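Automation Laboratory, Course Handout 2
Setting Up and Maintaining the Computer Assembly Cell

Prepared by Noémie Chan. Revised in May with corrections from Sushil Garg.

Before you begin

Students are expected to have completed the safety briefing and to have read Handout 1, which covers the emergency stops, the reset procedure, and the use of the teach pendant. No student may enter the cell alone. Sign the cell log on arrival and again on departure.

The work in this unit concerns a single cell, known in the laboratory schedule as Gurkport. It is used to practice placing computer parts into an open desktop case. You will be assessed on how well you prepare the cell and how well you leave it for the next group. The placement routine itself is graded separately in the next unit.

1. The table

The robot works over an aluminum table with parallel slots. All fixtures are fastened into these slots with T-nuts. Clear the slots with the soft brush before mounting anything. A chip or a stray screw under a fixture will tilt it, and a tilted fixture produces position errors that students often try to correct in software. Check the table first.

Do not use compressed air at the table. It drives debris under the fixtures and into any open case.

Tighten fixture bolts in two passes, first by hand and then with the torque driver stored in the Drustwood cabinet. If a bolt turns freely at the end of its travel, remove it and inspect the T-nut. Worn nuts go in the red bin and are to be noted in the log.

2. The fixture tray

Parts waiting to be installed are held in a 3D-printed tray. Printed fixtures wear faster than machined ones, and the wear appears first where a part is pushed in and pulled out many times. At the start of each session:

Press each locating block lightly with a finger. A block that moves means the tray must be replaced.
Seat a part in each slot by hand and lift it out again. It should release without twisting.
Look along the rails at table height for any bowing of the base plate.
Wipe the tray with a dry cloth. Solvents are not permitted.

Spare trays are printed on request by Colm Kavanagh. Allow one full working day. A replacement tray is never exactly the same as the one it replaces, and the tray positions must be taught again each time, even when the new tray appears to fit.

3. Positioning the case

The computer case is placed on its side with the side panel removed. Push it firmly against the stops, then fasten the clamp. Confirm that the case does not rock when pressed at each corner. Loose cables inside the case are the most common cause of a failed run in this cell. Route them away from the memory slots and the drive cage before the arm is enabled, and check them again after any stop.

Keep one hand on the metal of the chassis, or wear the wrist strap, whenever you handle a board or a memory module. The case must be disconnected from the wall outlet at all times.

4. Teaching the reference points

The program Festine stores 19 taught positions. Two of these are reference points, one on the tray and one on the case, and the others are calculated from them. In ordinary use you will teach only the two reference points.

Select the slow speed setting. Bring the arm over the point from above, stop well clear of the surface, and lower it in small steps. Always approach from the same direction, so that any slack in the joints is taken up the same way each time. Save the point, raise the arm, return to it, and compare.

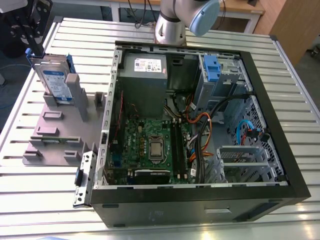 When both reference points have been saved, run the sequence once with the gripper open and no part held. Watch the clearance at the walls of the case and at the drive cage, where the margin is smallest. One student holds the pendant and the other observes from the opposite side of the table. If either student is uncertain, stop the run.

5. Routine care

The gripper fingers are inspected after every 664 cycles. The counter appears on the Nikzad status page, and it is reset by staff only. Look for rounded edges and for gray dust from the printed parts, and check that the fingers close evenly on the test block. Fingers that do not close evenly are to be reported to Rasmus Petrauskas and are not to be adjusted by students.

6. What to hand in

Submit the completed checklist, both sets of reference values, and a short account of any fault found and the action taken. The unit carries 66 points. Reports are returned by Dzifa Alhassan during laboratory hours, and questions about marking should be directed to her.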